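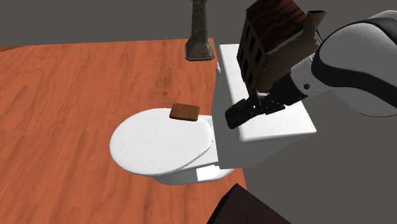

Purves Tischöl, farblos, 5 Liter

Das Öl von Purves ist gemacht für Tischplatten und Arbeitsflächen aus Holz. Es zieht in die Poren ein und die Maserung wird kräftiger. Eine Dose reicht für etwa 100 Quadratmeter bei einem Auftrag.

Bitte dünn mit dem Lappen auftragen, nach 20 Minuten den Rest abnehmen – nicht länger warten, sonst klebt es.

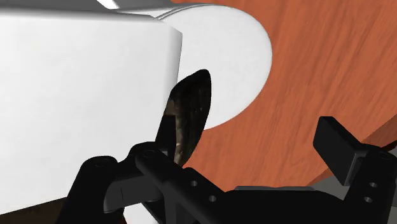

Weißer Teller, Nahansicht

Artikelnummer 1199. Lieferung ab Lager Clekport. Fragen zur Anwendung beantwortet Jessie Semple.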